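We use cookies to make this site work and to see which stories get read. Accept all | Manage my choices

Sorting arms go on to second line at Dradholm works

June 2018

Packing staff at Nikcombe's Dradholm works have been told that small robot arms will take over part of the hand sorting on a second line, after a trial on the first that began in February.

No job losses, the firm says. Staff we spoke to outside the gate on Tuesday's early shift mostly believed it. Mostly.

The works makes up boxed counting sets for schools, little cubes by the bagful, and employs 200 people across packing, moulding and dispatch. Until this year every mixed tray was sorted by hand, black from white, before bagging. It is dull work and hard on the wrists and it was shared out by rota, so that everyone got it and everyone moaned about it.

Under the trial the arms pick cubes off the bench and drop them in a bowl. One person looks after 3 of them. When an arm misses, or goes for a cube and comes up with nothing, she sorts it out and sets it going again. The arms were set up by Gurnari, a small outfit that also did the training, and the control software is called Tarigan. Everybody in the packing hall calls the arms Tarigan as well, which Gurnari has given up correcting.

Thandeka Shabalala has been on packing for 18 years and was one of the first trained up. She was not keen.

"I thought, well, that's me teaching it my job and then off I go," she said. "It hasn't gone like that so far. I do less of the picking and more of the fixing. My hands are better. I'm more tired in the head at the end of a shift, if that makes sense, you are watching all the time."

She said white on white is the bit that catches the arms out. Pale cubes on a pale bench. Black ones it finds quick enough. Gurnari tried a darker mat for a while but the mat rucked up, so back to the bare top, and a change to the lighting is due before the second line starts.

Speed is the sore point. By hand a good sorter is still a lot faster than one arm, and no one at the works pretends otherwise. The arms carry on through tea breaks though, and the firm reckons that makes up the difference over a full shift. It would not give us the figures.

There is also the matter of pay. People looking after the arms have been on the same rate as before, and the staff side wants that looked at now the trial is over. "It's a different job, so it should be a different rate," said Shabalala, who sits on the staff side for packing. Talks are down for later this month. Nikcombe said it was "listening" and that training would count towards grading, but didnt say by how much.

Not everyone wants to switch. Some of the older hands have asked to stay on bagging, which will be done by people on both lines for now, and the firm has agreed to it in writing. Others have put their names down for the next training course, a 2 day one held in the old stores above dispatch. More names than places, we're told.

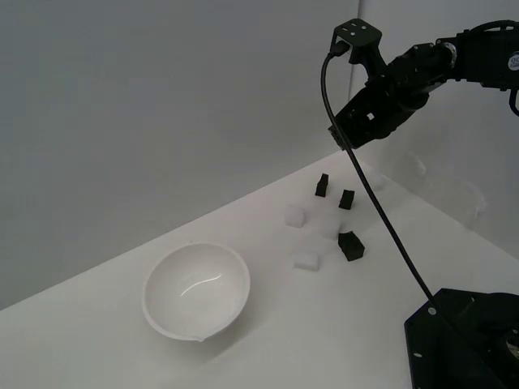 Black and white cubes, a bowl and one of the sorting arms. Dradholm works.

What changes most, going by the people we spoke to, is the talk. Sorting was done round one long table, four sides, everyone facing in. The arm benches stand along the wall, with the minder walking up and down behind. "You used to get all the news at that table," one packer said. "Now you get it at the bus stop."

Nikcombe says it will put the long table back in the corner of the hall for breaks. It is in the yard at the moment under a sheet.

The second line is due to change over after the summer shutdown, once the school orders have gone out. Dispatch is not affected. Moulding has asked wether it is next and been told there are no plans.

Staff who want to go on the training list should see their shift lead by the end of next week.

Get our local business round-up by email. Enter your address to sign up. You can unsubscribe at any time.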